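Grippers > Hand-held > Vellis > Replacement finger pads and pins

Vellis Pad and Pin Kit — Safety Notice and Replacement

Price: $33 per pair of pads, pins included. Free for units covered by the notice.

In July we received reports of finger pads working free on hand-held grippers during pickup of thin plastic packaging. The retaining pin behind the pad can crack. The pad then tilts and the film slides out, or the pad drops off with the pin end exposed. One operator cut a fingertip on a broken pin. The fault affects 1,973 pin sets supplied by Tornent.

Crumpled bags and wrappers on a rug are the kind of load that shows up a weak pad.

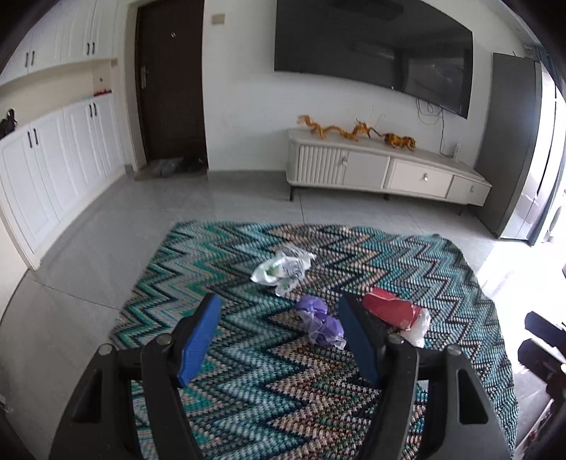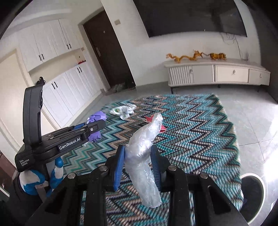 Checking a gripper

Open the jaws fully and keep fingers out of the gap. Press each pad sideways with a pen. If it rocks, stop using the tool. Do not glue the pad — glue hides the crack and voids the exchange.

Replacement pins are steel and need a 2 mm driver. Inspect again after 25 hours of use.

For exchanges, write to Keisha Whitlock at the Husivport service desk with the serial number.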